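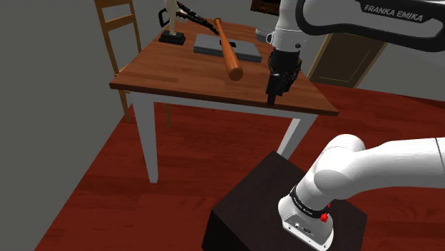

The spring I joined the robotics club I had no interest in robots whatsoever. I had interest in not going home at three, because my brother had just taken up the trombone. The club met in the computer lab, the door was open, and there was a kid named Masaru Iwasaki hunched in front of a monitor saying "no, no, no, no" under his breath. So I sat down next to him. On his screen was a room with gray walls and a dark red floor, and a white robot arm hanging over a table, and on the table, lying right across a closed laptop, was a baseball bat. "You have to get the bat," he said, not looking at me. I asked whose laptop it was. He said it wasn't anybody's laptop, it was a simulation, and did I know any Python?

I did not know any Python. I said yes.

We were training for the Prisano Cup, which sounds like sailing but was in fact a bunch of high schools uploading code to a server. You got a room and a robot and a task, and your program had to do the task with no help from you. Ours was called Lift and Clear. Pick up the bat, leave everything else where it was, put the bat down on the other side of the table. A toddler could do it (my cousin's toddler has done it, with a real bat, to a real lamp). The software was called Flokomach and it crashed if you had a browser open, so we all did our homework on paper like pioneers.

Masaru had been at it since December and he had a notebook to prove it. The first page said December 7, 2021, and under that, in very small handwriting, "Attempt 1. Hit table." Attempt 2 was "Hit table." By the time I came along in March he was on attempt 700, and the entries had gotten longer and sadder. I loved that notebook. I used to read it on the pretext of checking his numbers.

My job, once he figured out about the Python, was to watch. He'd run the thing and I'd call out what the arm was doing, because he couldn't stand to look. I got weirdly good at it! I could tell from the way the wrist came around whether it was going to grab the skinny end or go for the fat part and shove the whole business off onto the floor. I also got attached to the room. There was a little cream-colored statue at the far corner of the table and I named her Aunt Dolores, and every time she survived a run I wrote a D in the margin of the notebook with a heart on it. He pretended not to notice the hearts. Next to her was a black thing with a handle that I was positive was a chainsaw and he was positive was not, and we spent an entire afternoon on that when we should have been fixing the grasp angle.

"Why would they put a chainsaw by a statue?" he said.

"Why would they put a bat on a laptop?" I said, and he had nothing.

The week before the deadline he stopped talking almost completely. Skorkska had posted their practice score, which was perfect, with a video, and their arm moved like it was pouring tea. Ours moved like somebody had tapped it on the shoulder. Masaru changed one line, ran it, changed it back, ran it. I ate a whole sleeve of crackers and turned the view around and around with the mouse, just to have something to do. From the other side you could see parts of the room I'd never paid attention to. There was a TV on the wall, and a plant, and a side table with camouflage legs, of all things. I thought, if I lived there, I would sit by the window and never touch the bat at all.

"What's it doing?" he said. He had his hands over his eyes.

"It's hanging there," I said. "Fingers open."

"Where?"

"Over the table. Kind of in the middle of everything."

"Is it going down?"

I said I'd tell him when it did.
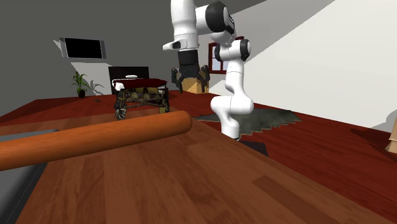
Attempt 889

It went down. I told him so, and then I told him it was closing, and then I stopped telling him things because I'd forgotten how. The bat came up. It wobbled, and I grabbed his sleeve, which I had not planned on, and he took his hands off his face and we both watched it swing over and come down on the far side with a clunk that I swear I heard, even though the computer had no speakers.

"Dolores?" he said.

I checked. She was fine. That was the first time he'd ever called her by her name.

He wrote it up himself, and his handwriting was all over the place. "Attempt 889. Lifted. Cleared. D." Then he sat there with the pen for a while and drew the heart, badly, more like a turnip.

We sent it in with 26 minutes to spare. On the server they move everything around a little so you can't just memorize the one room, and whatever they did to ours, our arm didn't care for it. We came in 41st. Skorkska came in second, to some school in Kvaran with no video and no practice score at all, and I'm not proud of how much that cheered me up.

Masaru went home and I didn't hear from him for two days. My brother learned the first half of a march. On the third afternoon I went by the lab, figuring it'd be locked, and the door was open and he was in there with a brand-new notebook, the same kind, still stiff. He'd pushed the other chair out from the desk.

"It's a different task," he said. "There's a drawer."

"What's in the drawer?"

He said he didn't know yet, it kept hitting the table.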